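4. Setting Up In-Ear Monitors for a Live Show

Read this section before you connect the Vivero rack transmitter to the stage system. It covers one transmitter and up to four belt packs. If your act uses the Troltau splitter, finish Section 3 first and come back.

4.1 Before you start

You need the transmitter, its power supply, both antennas, one belt pack per performer and a small flat screwdriver. Fit fresh batteries in every pack. A pack that has been stored since the last tour should be switched on and left for a minute before you trust its battery reading.

CAUTION: Keep the headphone level on each belt pack at zero until step 9. A burst of noise at full level can damage hearing.

4.2 Placing the transmitter

1. Put the rack on the side of the stage where the monitor engineer works. Leave a hand's width of space behind it.

2. Screw both antennas on finger tight and angle them outward in a V.

3. Check the sight line from the antennas to the center microphone. Move any video panel, lighting tower or scenery flat that blocks it, or raise the antennas on a stand.

4. Plug in the power supply and switch on. The display shows the last frequency used.

Note: On stages with a long catwalk, use the remote antenna kit. The standard antennas hold a clean signal to 50 meters in the open, and a full crowd standing between the transmitter and the performer will shorten that. 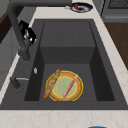
4.3 Finding a clear channel

5. Turn off all belt packs. Hold SCAN until the display flashes. The scan steps through 317 frequencies and takes nearly 32 seconds.

6. Choose a channel from the top of the results list and press SET. Write it on the channel sheet along with the name of the performer.

7. Hold the first belt pack close to the infrared window, switch it on and press SYNC. Wait for the green light. Repeat for the other packs, one at a time.

Run the scan at the same hour as the show if you can. A channel that is quiet at 2 p.m. may be in use once the support act and the broadcast crew have powered up their own gear. Venues that hold more than 400 people often have a house frequency plan, so ask for it when you load in and enter those channels under BLOCKED.

4.4 Setting levels

8. Send a steady vocal or a click track from the console. Adjust INPUT on the transmitter until the meter peaks two segments below red.

9. Put on the earphones that the performer will wear. Raise the belt pack level slowly until the signal is comfortable.

10. Set LIMITER to ON and leave it on for the whole show.

11. Walk the full stage with the pack on, including ramps, risers and any lift. Listen for clicks or dropouts and mark the spots with tape.

CAUTION: Never wear only one earphone during a show. Most singers turn the level up to make up for the open ear. If a performer wants to hear the crowd, feed a pair of audience microphones into the mix.

4.5 Costume changes

Clip the pack where it can be reached without undoing the costume, and run the cable up the back. Tape it once below the collar and leave enough slack to turn the head both ways. For a fast change, give the performer a second pack synced to the same channel and already in the next outfit. Lock the buttons on both - hold MENU and POWER together until the padlock appears.

4.6 If something goes wrong

No sound, green light on: check that the console send is not muted, then check the input cable.

No sound, red light on: the pack has lost its channel. Repeat step 7.

Sound in one ear only: push the earphone plug fully in. If that does not help, look for STEREO in the pack menu and reset the balance.

Hiss that comes and goes: go back to step 3, then scan again.

For packs that will not sync after three tries, see Section 7, Resetting to Factory Settings.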